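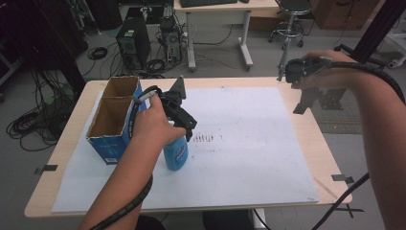 Packing Spray Bottles in Divided Cartons
February 2023 - By Mohit Prajapati

Select a carton with one compartment for each bottle and confirm that every nozzle is turned to the closed position. Open the top of the carton fully and stand it upright on a flat surface, with the bottle beside it, as with the blue box and blue spray bottle on the white board. Lift each bottle by the neck - never by the trigger - and lower it straight into its compartment. Labels should face the same way. Close the flaps and seal the center seam with tape.

Contact Clinano | © Clinano | Back to top

Related items
Storing Flat Cartons
Labeling Mixed Shipments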